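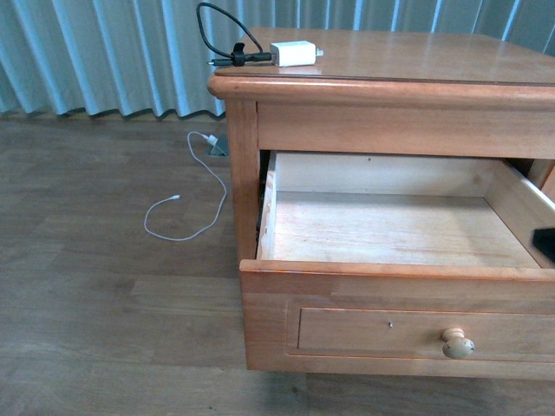
Misaki Kudo says that opening a drawer is the hardest easy job she has ever given a robot, and that it took the club most of the fall to get good at it.

12/03/2021
By Serpil Kaplan

Think about the last time you put something away in a drawer. You probably didn't plan it. Your hand went to the knob, you pulled, you dropped the thing in, and you pushed the drawer shut with your hip or your knee.

A robot has to be taught every bit of that. The students in the robotics club at Naltthorpe Middle School have been working on it since school started. Their project is called Pritwood, and the job sounds simple: pick up a phone charger from the top of a bedside cabinet and put it in the drawer.

Finding the knob

The robot sees with a camera. A camera gives it a picture, and a picture is made of tiny colored dots. The robot doesn't know that some of those dots are a knob and some are the front of the drawer. A computer program has to work that out.

This is harder when the knob and the drawer are close to the same color. On a honey-colored wooden cabinet with a round wooden knob, the program has to look for other clues. The knob is round. It sticks out. It is a bit lighter than the wood behind it. There can also be things that fool the program, such as a small dark hole or a groove in the wood. In the first weeks the club's robot often reached for the wrong place and closed its gripper on nothing.

A gripper is the robot's hand. The club's gripper has two fingers that open and close like tongs.

Pulling straight

Once the robot has hold of the knob, it has to pull. If it pulls even a little to one side, the drawer can jam. You have felt this if you have ever had a sticky drawer at home. You wiggle it without thinking. The robot can't feel things the way you do, but its motors can tell when they are working too hard. The students wrote a rule: if the motors are straining, stop, push back in a little, and try again.

Alper Soylu wrote most of that part. His first version had no limit on it, so the robot kept trying forever. Now it tries nine times and then waits for a person.

The robot doesn't need to open the drawer all the way. Partway is enough, as long as there is room for the charger to go down inside. The students also had it look into the drawer before letting go of anything. An empty drawer is easy, because all the camera sees is the plain wood at the bottom. A full drawer is a much bigger problem, and the club hasn't started on that yet.

The trouble with cables

The charger has two parts, a small white plug block and a long black cable. The block is easy to grab. It is hard, it has flat sides, and it keeps its shape.

Cables don't keep their shape. A cable can stand up in a loop, lie flat, hang over an edge, or get caught on something. If the robot picks up the block, the cable comes along behind it and may stay hanging out of the drawer. Then the drawer won't close. Tying the cable in a coil helps a lot, but one end can still stick out.

A cable on the floor can be a problem too. A robot on wheels may roll over it, so the program has to spot cables there and steer around them.

Learning from tries

The club taught the robot partly by showing it. A student moves the robot's arm through the whole job while the computer records the movements and the camera pictures. Then another student does it. People move in different ways, and the program learns from all of them.

So far the club has recorded 76 of these lessons. Hülya Ersoy keeps the list, with a note next to each one that went badly. The bad ones are useful. Some show the cable slipping and the student fixing it, so the robot gets to learn about fixing things.

In the last test, the robot put the charger away and shut the drawer 37 times. It also dropped the charger on the floor quite a lot.

Try it yourself

You can find out how much your hands know. Put a charger on top of a cabinet. Put on thick mittens, cover one eye, and use only one hand. Now open the drawer and put the charger inside, cable and all. Go slowly, and ask a friend to write down every move you make.

The club meets after school in room 9. The next job is closing the drawer without pinching the cable.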